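Borrowing the village hall kitchen – a few things I do every time

I've been cooking for our lunch group in the hall kitchen for years now, and before that in the little room over the library at Brilamport, which had one ring and a kettle. Hired kitchens are funny places. You never know quite what you'll find in the drawers! So these are my tips for anyone who has put their name down for a room and is starting to wonder what to bring.

Ring up and ask what's in there. I mean properly ask. "Fully equipped" once got me 3 saucepans with no lids and a tin opener that had given up on life. I ask about the oven (gas or electric, and does it want a coin?), the fridge, and whether the hot tap needs switching on at the wall.

Book the setting-up time as well as the event. If lunch is at one on a Wednesday, I book from ten, and I add an hour at the other end for washing up. I got caught out at Bovel, where the yoga people were standing in the doorway with their mats while I was still scraping a lasagne dish. Mortifying.

Pack one crate and keep it packed. Mine lives under the stairs and has:
two sharp knives rolled in a tea towel
a peeler
my own chopping board
washing-up liquid and a new sponge
bin bags, more than you think
masking tape and a pen for labelling
matches

Put a damp cloth under your board. Hall tables are often the folding sort and slippery with it, and a board that skates about when you're slicing is asking for trouble. A wrung-out dishcloth laid flat does the job.

Do the cold things first, while you've still got the table to yourself. Cucumber I slice last of the salad bits – it weeps if it sits – and a pinch of salt and ten minutes in a colander helps if it's going into sandwiches.
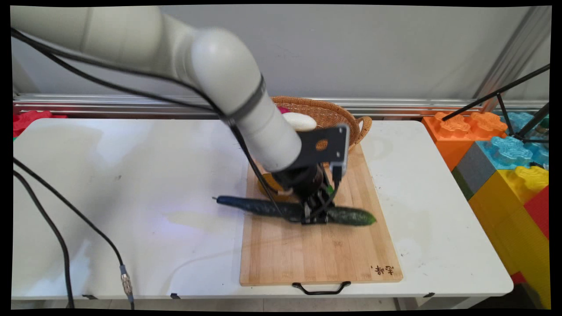 A whole cucumber on a bamboo board.

Hsiu-ying Yuen, who runs the July tea, taught me to label the fridge shelves with tape when more than one group is using it. We lost an entire trifle before that. She also writes the date on every tub, even if it's only staying an hour.

Before you lock up, check the oven, the urn and the back window, in that order, and take your rubbish home if the bins are full. I take a quick snap of the worktops on my phone too. It has saved me from one argument over a deposit already, and I still haven't had my big blue colander back from Bovel, so if you're hiring there, have a look in the cupboard by the sink for me!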